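Automation in Practice - Handout 4: The Simulation Demonstration at Skistley

Last updated: September

These notes cover the open day at the Skistley site and should be read before the seminar. Bring them with you to room 2526.

The demonstration used a simulated attic room with an L-shaped desk, a few everyday objects and one robot arm. Lyons, the firm that built the software, ran it on a large screen in the main hall. Groups of 8 were taken through at a time.

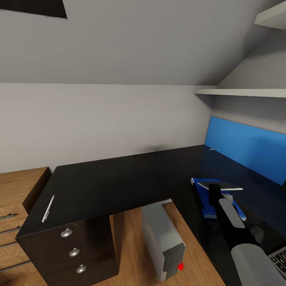
The first point made by the presenters was that thin, flat items are difficult for a gripper. A book, a pen and a sheet of paper each need a different approach, and a small error in height matters more with paper than with a book. Write down which of these you would try first, and why.

The second point was about carrying. Once an object has been picked up, the arm has to allow for the length of what it holds - a keyboard sticks out a long way on either side of the grip. The planned path must keep the far end clear of desks and chairs as well as the arm itself.
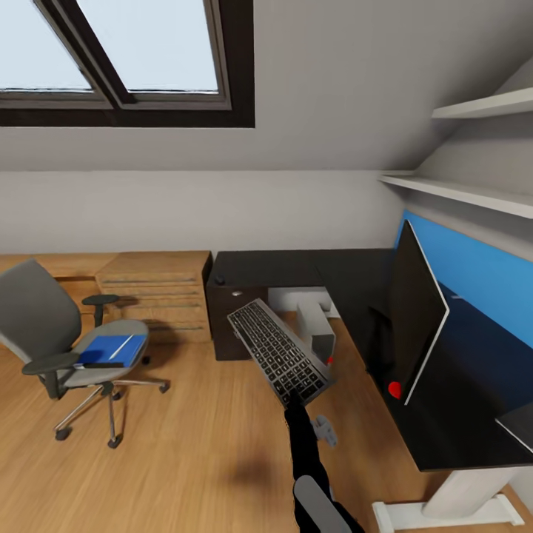

Why practise in a simulated room at all?

Mistakes cost very little there. The Morside group told us they had run 200 trials of a single task before using a real arm, and a dropped object could be put back at once.

For the seminar, write one page on the limits of this method. Friction and the weight of objects are good places to start.

Reader comments

The part on carrying was clearer here than on the day. Thanks.

Is the one page handwritten or typed?

Our group missed the Morside talk - could the slides go up?

Contact the course office | © Skullcombe College | Back to top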